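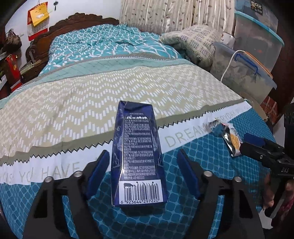

Tips from the Turnover Room

I run housekeeping at Linden, which has 58 rooms, most of them rented by the month to people working nearby. In February the owners put in the Pamuveo system, and ever since then people who do the same kind of work keep asking me what it's like. So these are my tips, some for working alongside the machines and plenty that will do you good at home with nothing fancier than a laundry hamper.

Quick background so the rest makes sense. We have two carts that drive themselves between the linen room and the floors, a folding machine for flat pieces, and an arm at the sorting table that picks up small stuff left behind in rooms and puts it in the right bin. The beds are still made by us. Giuliana Urrego, who has been here longer than I have, can do a king in the time it takes me to find the fitted corner with the tag on it.

Clear the bed before you touch the bedding

Our rule is that everything lying on the bed comes off before a single corner gets pulled. Drinks first, then food, then wrappers, then anything with a cord. I used to scoop the whole lot up in the duvet and shake it out over the table, and I can tell you that a half-full drink carton will find the one white pillowcase in the pile. Do it in order and you never have to think about it.

At home, keep a shallow tray on the dresser and put the bed clutter on that. Carry the tray to the kitchen once. My kids now do this without being asked (well, one of them does).

Cartons stand up, wrappers get flattened

This one came straight from the machine. The arm is good with things that have flat sides and stand up on their own, and hopeless with a scrunched-up candy wrapper, which it pinches, drops and pinches again until you want to scream. So we flatten wrappers with the side of a hand and drop them in the trash ourselves. Sealed snacks go in the clear bin, cartons upright in the gray one.

I thought this would be extra work. It is, a little! But the trash bags fill up slower and the table stays cleaner, so I've stopped complaining about it.

Busy patterns hide things

If your duvet cover is covered in big letters, zigzags and stripes, you will lose things on it. Pens, earrings, hair clips, the little silver packets that cold medicine comes in. Run your palm flat from the headboard down to the foot, one side and then the other. Ulises Cusi found a guest's hearing aid that way back in the summer and he still brings it up.

Same thing before you load the washer. Reach down into all four corners of the duvet cover, especially the two farthest from the buttons. Socks live there.

Wash prints inside out

Cold water, inside out, buttons closed. If you leave the buttons open, every pillowcase in the load crawls inside and comes out damp and balled up. I dry prints on low and pull them a bit early, then let them finish over a door. The folding machine won't take anything damp anyway. It beeps and spits it back at you.

Clear boxes for storage, but label the end

See-through boxes are wonderful until the contents are folded blankets, and then every box looks like a gray blur. Put the label on the short end facing out, at the height you read it when the boxes are stacked. We write the size and the number of pieces in marker on masking tape. I buy Muñoz tape, it comes off without leaving gum behind, but use what you've got.

And keep cables off the fronts of your boxes. One cord hanging down and you'll drag the charger and the lamp with it every time you want a spare sheet.

Wipe the rubber pads

If you work with any kind of gripping tool, even one of those grabber sticks for high shelves, wipe the pads. Lint and hair spray build up and then it's like picking things up with buttered fingers. Damp cloth, a drop of dish soap, dry with a towel. I do ours at lunch. The Divix spray they sold us along with the system made them slippery, so that lives under the sink now.

What changed for us

I walk less. I used to push that cart up and down the halls all day and my knees knew it. Now I send it off and meet it there, with 60 pounds of sheets that I didn't push.

But I also talk less, and I miss that part. Folding used to be two people at a table, gossiping. Giuliana and I got the manager to let us keep comforters as a two-person job — the machine can't do them well anyway — so we get our half hour after lunch.

Hours stayed the same, and I asked for that in writing before the carts arrived. If it's coming to your place, ask early, and ask who gets called when it jams at six in the morning. For us the answer was me, so I asked for the extra pay too. Took until the end of summer to get it.

Next time I'll do stains. Coffee first, because somebody spilled a whole pot in 322.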